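Joltham Household Water Hardness Readings: data card and README

Release 3

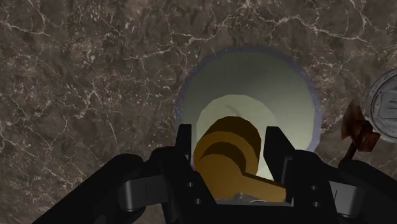
Maintained by: Water Records Group, Department of Applied Chemistry, Joltham College

Summary

The dataset holds hardness, alkalinity and conductivity readings for cold tap water taken at domestic addresses in the Joltham supply area. There are 700 readings from 112 addresses. Each address has a street-level location, a plumbing type and, where the householder knew it, the year the internal pipework was last replaced.

The readings were collected to check how far hardness at the kitchen tap differs from the value given for the supply zone as a whole. They have since been used for teaching titration statistics and for one undergraduate project on kettle scale.

Files

readings.csv — one row per reading, 700 rows plus header.
addresses.csv — one row per address, 112 rows plus header.
zones.csv — lookup table for the supply zone codes used in addresses.csv.
blanks.csv — reagent blanks and check standards, by batch.
CHANGES.txt — corrections between releases.
LICENCE.txt — full licence text.

All files are UTF-8, comma separated, with Unix line endings. Text fields are quoted only when they contain a comma. Missing values are empty cells. Release 1 used -9 for missing values, and any script written for that release will need changing.

Fields in readings.csv

reading_id: integer, unique, never reused between releases.
address_id: joins to addresses.csv.
round: sampling round, 1 to 7. Not every address was visited in every round.
draw: F for first draw in the morning, R for after a two-minute run.
hardness: total hardness in milligrams per litre as calcium carbonate, one decimal place.
alkalinity: milligrams per litre as calcium carbonate, one decimal place. Empty for all of round 1.
conductivity: microsiemens per centimetre, corrected to 25 °C.
temp: temperature at the tap in degrees Celsius.
batch: titrant batch, joins to blanks.csv.
flag: see Quality flags.

Fields in addresses.csv

address_id: integer.
street_code: anonymised street identifier. House numbers are not held.
zone: supply zone code, joins to zones.csv.
plumbing: copper, plastic, mixed or unknown.
softener: yes, no or unknown.
pipe_year: four digits or empty.

Addresses with softener = yes were kept in the file. They should be left out of any comparison with zone values unless the softener is itself the subject. In six of these homes the kitchen tap is fed before the softener, and the column softener_bypass is set to 1.

Collection

Householders filled the bottles themselves from a printed instruction sheet. Bottles were 300 ml, rinsed three times with the sample and filled to the brim. Collection was on the same day, and titration within two working days. Benvinda Arruda ran the collection rounds and entered the temperature slips.

Householders were asked to write the time of the draw on the label. About a third did so in the early rounds, and the field was dropped from release 2 onwards.

Laboratory method

Hardness was measured by EDTA titration at pH 10 with Eriochrome Black T as the indicator. Alkalinity was titrated with dilute hydrochloric acid to an end point of pH 4.5, using a meter. Each value is the mean of two titrations agreeing to within 2 mg per litre; where they did not agree, a third was run and the closest pair used.

Arnel Magbanua carried out rounds 1 to 4 and Finn Janssen rounds 5 to 7. The two analysts ran a shared set of check samples at the changeover. Janssen's end points were slightly later, with a mean difference of 1.1 mg per litre in hardness. No correction has been applied — the difference is smaller than the spread between duplicate bottles, and users who need to model it can take the analyst from the round number.

Conductivity was read on a bench meter calibrated at the start of each session. The cell was replaced between rounds 3 and 4. Values before and after the change should not be pooled without looking at the check standards in blanks.csv.

Quality flags

0: no known problem.
1: bottle not full on arrival.
2: held longer than two working days before titration.
3: label unclear, draw type inferred from the paired bottle.
4: titrant batch outside tolerance, value recalculated from the restandardised concentration.
5: value doubtful, reason in CHANGES.txt.

Flags are not cumulative. Where more than one applied, the highest number was kept. There are 173 readings with a flag other than 0, and most are flag 2, caused by the December closure of the laboratory during round 5.

Known problems

Zone boundaries were redrawn by the supplier between rounds 2 and 3. The zone column holds the later boundaries throughout. Earlier codes are in zones.csv under old_code, but four streets were split between two zones and cannot be mapped back.

First-draw samples depend on the householder not having used any water overnight. This was requested on the sheet and not checked.

Flats are poorly covered. Most addresses are terraced or semi-detached houses, and the sample was recruited by leaflet, so it should not be treated as representative of the area.

The pipe_year field was given from memory. Years ending in 0 or 5 are much more common than they should be.

Readings from round 1 were transcribed from paper twice and compared. Later rounds were typed straight into the sheet and checked once, by Helmut Mühlbauer, against the titration log.

Suitable and unsuitable uses

The data are suitable for teaching, for work on variation between taps within a zone, and for testing methods on paired samples. They are not suitable for judging compliance with any drinking water standard. No metals were measured, and nothing in the files says whether water at a given address was fit to drink.

Please do not try to identify households. Street codes were assigned at random, but a small street with an unusual combination of plumbing and softener could still be recognised by someone who knows it. Requests for finer locations will be refused.

Changes in this release

Eleven duplicate rows from round 6 removed.
Temperature values entered in Fahrenheit for one address converted.
softener_bypass column added.
Check standards for batch 9 added to blanks.csv. They were left out of release 2 by mistake.
Spelling of plumbing categories made consistent — "Plastic" and "plastic" were previously separate values.

Licence and citation

Released for reuse with attribution. Cite as: Magbanua, A., Arruda, B., Janssen, F. and Mühlbauer, H., Joltham Household Water Hardness Readings, release 3, Joltham College.

Contact

Corrections should go to Gavin Cruickshank at the Department of Applied Chemistry, quoting the reading_id and the release number. Corrections without a reading_id are hard to trace and may wait until the next release.

Last edited 20 May 2022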